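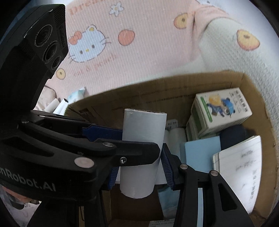
Subject: Re: [handheld-demos] Episode boundaries and clutter in the box-packing set
Date: 30th June

On the question of where an episode should start, quoted here in full for those reading the digest:

> We have been trimming our unpacking episodes so that each one begins when the jaws first move toward the target. This drops a fair bit of approach footage. The Nendus loader doesn't mind either way, but our policy has got worse at choosing a side to come in from, particularly with tall items in a full carton. Are others keeping the approach? And does anybody vary what surrounds the carton, or only what goes in it?

We keep the approach. The Brosach set currently holds 3,981 episodes, all collected with hand-held grippers, and every one starts with the tool clear of the carton and the jaws open. Our first release was trimmed much as you describe. On upright cylinders (paper rolls, cardboard tubes) the trimmed model tended to descend with one finger directly over the rim. It had seen plenty of closures and hardly any of the small wrist rotation that comes before them.

The cylinder subset is 1,617 episodes. We re-cut those from the raw recordings first and left the remainder alone until the result was clear. Retraining on the re-cut subset removed most of the rim collisions. It did not help with flat items lying against a carton wall, where the difficulty is finger clearance and the start point makes no difference.

Current rules for operators, as they stand in the Nitodach collection notes:

- Start recording before the hand moves. Pause, then approach at a normal working speed.
- Both pads must contact the item before lifting. A one-sided push that topples the item is kept, but tagged `push`.
- Paper tubes are gripped below the rim. Crushed tubes are retired from the pool, although a slightly worn rim is acceptable.
- Do not tidy the carton between episodes. Reshuffle only at the end of a block.
- If a regrasp is needed, keep recording. Do not restart.

The last rule was contentious. We had 331 episodes in which the operator regrasped, and one view was that they should be discarded as poor demonstrations. We kept them and marked the segment boundaries. Ablating them made recovery noticeably worse, so they stay.

On surroundings: yes, vary them. Our early blocks were all shot on the same grey bench, and the model keyed on the contrast between brown cardboard and grey laminate to locate the carton edge. It fell apart on anything patterned. We now ask for printed fabric, bedding, rugs, whatever is on hand, and for household contents inside: product boxes, notepads, soft pouches, loose labels. White items against other white items are under-represented in everything I have looked at, ours included, and I would give those priority over new object categories.

Two things I can't answer yet. We have no clean comparison of pad wear, as the pads were swapped partway through without the change being logged. And the Bauerfeind converter still resamples jaw width to the video rate, which smears the moment of contact by up to 2 frames. If you are using it, check your closure timestamps against the raw log before you trust any trimming — automatic or otherwise.

I can put the re-cut script on the list server if there is interest. It assumes our directory layout and will need editing for yours. The next full release is planned for September, with the untrimmed recordings included alongside the segmented ones.

Maintainer, Brosach box-packing set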